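작업 노트 / 해체 셀 그리퍼 작업 규칙 정리
2022년 4월 14일
작성: Gisela Albers
공유: Jana Lammers, Genalyn Aquino, Elfriede Diekmann

목적

Gadmont 해체 셀에서 메인보드 위 그리퍼 작업을 할 때 지킬 규칙을 다시 쓴다. 기존 규칙은 Tiltulitz 라인에서 쓰던 문서를 옮긴 것이고, 케이스에서 분리한 보드를 평판 지그에 고정한다는 전제로 작성되었다. 현재 작업은 보드를 섀시에 장착한 상태로 진행하므로 그대로 적용되지 않는 항목이 많다. 아래 항목 번호는 새 번호이며 구 문서 번호와 대응하지 않는다.

적용 범위는 소켓 브래킷 접근, 메모리 슬롯 래치 조작, 커넥터 분리까지. 전원공급장치 내부는 제외. 납땜 부품 제거도 제외.

1. 작업 전 상태 확인

1.1 전원 코드 분리 여부는 작업자가 눈으로 확인하고 셀 기록지에 이니셜을 남긴다. 셀 PLC의 전원 신호만 보고 넘어가지 않는다. PLC 신호는 셀 콘센트의 상태이지 대상물의 상태가 아니다.

1.2 코인셀 배터리는 전원 코드를 빼도 보드에 전압을 남긴다. 구 문서에는 이 항목이 없었다. 그리퍼 핑거가 금속이면 배터리 홀더 주변을 접근 금지 영역으로 설정한다. 배터리를 먼저 빼는 순서가 가장 단순하지만 BIOS 설정을 보존해야 하는 대상물은 그렇게 할 수 없다. 대상물 카드에 보존 여부를 적을 칸을 추가할 것.

1.3 섀시 접지는 손목 스트랩과 같은 접지점에 연결한다. 그리퍼 본체도 같은 점에 연결한다. 본체가 도장면이면 나사 머리에 탐침을 대고 도통을 확인한다. 도장면 위에서 잰 값은 기록하지 않는다.

1.4 대상물 라벨은 읽을 수 있는 범위까지만 기록한다. 가려졌거나 손상된 글자를 추정해서 채우지 않는다. 지난번 기록에서 제조사 칸과 모델 칸이 섞인 건이 있었고 Genalyn이 수정했다.

2. 접근 경로

2.1 소켓 브래킷 접근은 수직 하강을 기본으로 한다. 경사 접근은 케이스 벽이나 케이블 때문에 수직 경로가 없을 때만 허용하고, 사유를 기록한다.

2.2 핑거 끝의 기준점은 브래킷 금속부 위에 잡는다. 프로세서 히트 스프레더 윗면을 기준점으로 쓰지 않는다. 인쇄면의 긁힘은 재판매 등급에 바로 반영된다.

2.3 자유 케이블은 경로 계획에서 장애물로 취급한다. 3D 모델에 없는 물체이므로 매번 작업자가 위치를 입력해야 한다. 꼬인 전선은 특히 핑거 링크 사이 틈에 끼기 쉽다. 고정할 수 있으면 폴리이미드 테이프로 섀시에 고정하고, 테이프는 작업 종료 후 반드시 회수한다.

2.4 초크와 커패시터가 모인 전원부 위로는 핑거를 끌지 않는다. 수평 이동은 가장 높은 부품 위로 올라간 뒤에 한다. 구 문서의 이동 높이는 평판 지그 기준이므로 사용 금지.

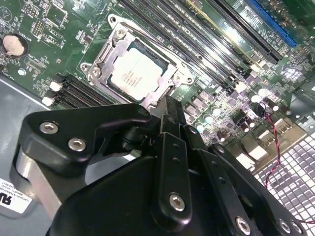 3. 링크 틈과 시야

3.1 보드 쪽에서는 핑거 끝보다 링크 폭이 더 문제다. 끝은 얇은 판이지만 바깥쪽 링크는 넓고 각이 져 있어서, 핑거 끝이 브래킷 모서리에 맞더라도 링크가 다른 부품 위에 걸칠 수 있다. 충돌 검사는 링크 외곽 전체로 한다. 핑거 끝만 넣은 간이 검사는 승인하지 않는다.

3.2 손목 카메라에서는 그리퍼 본체가 시야 아래쪽을 크게 가린다. 가려진 영역은 비어 있다고 가정하지 않는다. 하강 전에 그리퍼를 물린 자세에서 한 번, 접근 자세에서 한 번 확인한다.

3.3 금속면 반사가 있는 부품에서는 깊이값을 신뢰하지 않는다. 커패시터 윗면이 대표적이다. 조명 각도를 바꿔서 다시 재고, 두 값이 다르면 높은 쪽을 채택한다.

4. 힘과 속도

4.1 접촉 전 속도와 접촉 후 속도를 별도 파라미터로 둔다. 하나의 값으로 묶은 프로그램은 셀에 올리지 않는다.

4.2 힘 제한은 컨트롤러 쪽에서 건다. 작업 스크립트 쪽 제한은 보조 수단으로만 인정한다. 스크립트가 멈춰도 제한은 살아 있어야 한다.

4.3 힘 센서 원시값은 기록 파일당 4000 샘플로 자른다. 접촉 직전 구간이 잘리면 그 기록은 판정에 쓰지 않는다. 파일 2355가 그 경우다. 접촉 순간이 파일 경계에 걸려 있어서 판정 불가로 처리했다. 파일 976은 정상이며 비교용으로 보관한다.

4.4 래치류는 힘이 아니라 변위로 정지 조건을 잡는다. 플라스틱 래치는 개체별로 걸림힘 편차가 커서 힘 기준으로는 열림과 파손을 구분하기 어렵다. 정지 변위는 대상물 카드에 적는다.

5. 사람이 셀에 들어갈 때

5.1 티칭 중에는 인에이블 스위치를 잡은 사람만 셀 안에 있는다. 관찰자는 울타리 밖에 둔다. 대상물을 손으로 잡아 주는 행위는 금지. Elfriede가 섀시가 밀린다는 점을 지적했는데, 손으로 잡는 대신 클램프를 2개 쓰는 것으로 정리했다. 위치는 섀시 바닥의 마주 보는 두 변.

5.2 섀시 절단면과 타공판 가장자리는 베임 위험이 있다. 정전기 방지 장갑은 베임 방지용이 아니다. 둘 다 필요한 작업에서는 겹쳐 낀다.

5.3 보호 정지 후 재개는 셀 밖 패널에서만 한다. 티칭 펜던트의 재개 기능은 잠가 둔다.

6. 기준 문서와의 관계

ISO 10218과 ISO/TS 15066은 셀 전체 위험성 평가에서 이미 참조하고 있다. 이 노트는 그것을 대신하지 않는다. 여기 항목은 대상물 손상 방지가 주이고, 작업자 안전 항목(5장)은 위험성 평가와 충돌할 경우 위험성 평가를 따른다. 정전기 관련 수치는 Ehlers 쪽 ESD 절차서를 그대로 쓰고 여기에 옮겨 적지 않는다. 옮겨 적은 수치가 개정을 못 따라간 적이 있다.

7. 미결

- 경사 접근 사유 코드 목록. Jana가 초안 작성.
- 그리퍼 나사 풀림 점검 주기. 링크 고정 육각 나사에 토크 마킹을 넣을지 결정해야 함. 마킹을 넣으면 손목 카메라로 점검이 가능한지 따로 시험.
- Grotis 시뮬레이터에 케이블 모델을 넣는 건. 강체 근사로는 2.3을 대신할 수 없음. 5월 개정에 포함할지 미정.
- 대상물 카드 서식 변경(1.2, 4.4). Gisela Hagedorn에게 양식 요청함. 회신 대기.

구 문서는 셀 단말기에서 내리고, 인쇄본은 회수해서 폐기한다. 새 규칙이 승인될 때까지 소켓 브래킷 작업은 감독자 입회하에 저속 모드로만 진행.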